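July 19, 2019
Bench notes - earbud case, marble top

Continuing from the June entry. Task today was the charging case: seating of the earbuds, condition of the contacts, behavior of the hinge. Case logged as item 77 on the Clandance list.

Lid opens flat on the marble. Left cradle empty, right cradle occupied. Contacts in the left recess look clean, so I skipped the alcohol wipe. The loose earbud is the pale pink one. R. Farina wants the colors kept as they are until the list is closed. 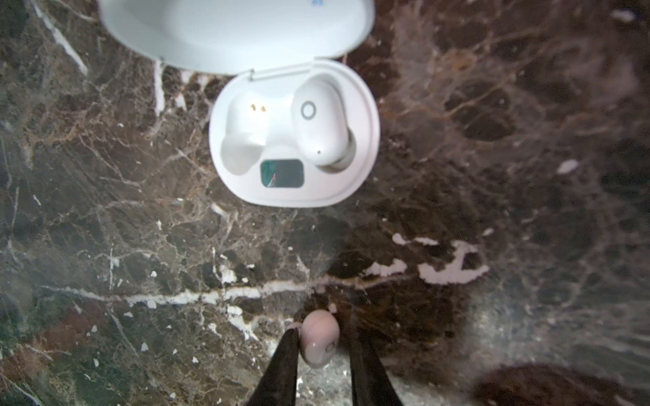 Fig. 1. Case open, left cradle empty, white earbud in the right.

Marble top wiped down with Morris cloth before starting. The dark veining hides small parts badly - an ear tip dropped here takes a while to find. Checkerboard stays in the back left corner as the size reference.

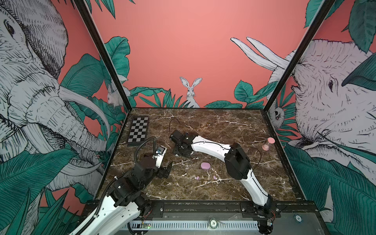 Fig. 2. Tabletop with checkerboard at back left, rabbit on the rear wall.

Murals: the Harnham panels are still flat at the corners after 10 days. M. MacDonald asked if the pink throws a cast on white parts. Not measured yet. Will try a gray card on Monday.

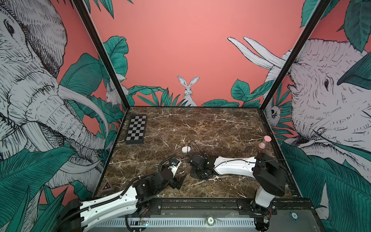
Fig. 3. Checkered board, small round white object, pink hourglass-shaped piece at right.

To do: enter the pink piece on the list, order 2 more cloths, copy the hinge notes to Rebecca.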